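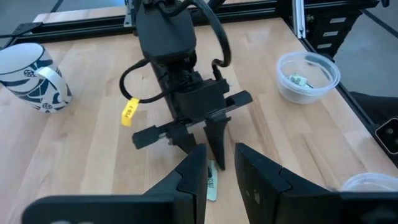

How to change or cancel your kayak tour booking

In this page we explain step by step how you can move your tour to another day, change the number of people, or cancel. It is for all tours which start from the Plumton jetty, and also for the sunset tour to Kanis island. If you booked through a hotel or a travel agency, please contact them first. We cannot open their bookings in our system.

Before you start

Have your booking number ready. It is in the subject line of the confirmation email, after the word Plorari (this is the name of our booking system). If you cannot find the email, look in the spam folder. Many guests find it there.

You also need the same email address that you used for the booking. With a different address the system will say "booking not found", even when the number is correct.

Step 1. Open your booking

Go to the page My Booking and write the number and the email. Press Continue. You will receive a code by email, and the code is valid for 15 minutes. If you ask for a second code, the first one stops working, so always use the newest.

Step 2. Move the tour to another day

Press Change Date. The calendar shows the free days in green. Choose the day, then the start time. Morning tours start at 8:30 and the sunset tour starts at different hours depending on the month, so please read the time again before you confirm.

Moving the date is free one time, if you do it at least 48 hours before the start. The second change costs 10% of the tour price. When the new day is in high season, you pay the difference. For example, the half-day tour for 2 adults is 167 dollars in February and 220 dollars in July, so the difference will be 53 dollars.

Step 3. Change the number of people

Press Guests and choose the new number. If you add people, the system checks whether we have enough kayaks and life vests. Please write the weight and height of each new guest. We know it is a personal question, but we need it for choosing the kayak and the vest, and only the guide sees it.

Children must be at least seven years old and they sit in a double kayak with an adult. If you remove one person and an odd number is left, somebody will get a single kayak. A single kayak is not difficult, but tell us if this person has never paddled before.

Step 4. Cancel the booking

Press Cancel Tour at the bottom of the page. You will see the amount of your refund before you confirm. The rules are these:

More than 48 hours before the start: full refund.
Between 48 and 24 hours: 50% of the price.
Less than 24 hours, or if you do not come: no refund.

After you confirm, you get an email with the title Cancellation Received. Keep it until the money is on your account. The refund goes to the same card, and normally it takes up to seven working days. If the card is expired, write to us before you press the button.

If we cancel because of wind or fog

The guide checks the forecast in the evening and again at six in the morning. If the tour cannot go, you receive a text message, and you choose between a new date and a full refund. You have 82 days to choose the new date. Light rain is not a reason for canceling, and we go out in it quite often.

Transfer and extra services

The minibus from Holovko is a separate item in your booking. When you move the tour, the minibus does not move automatically. Open the item Transfer and change it too. The same is for the lunch box and the dry bag rental.

If something does not work

Try to close the browser and open the page again. If the button Change Date is gray, your tour starts in less than 48 hours and you must call the office. The phone is answered from 7:30 to 18:00, every day except Monday.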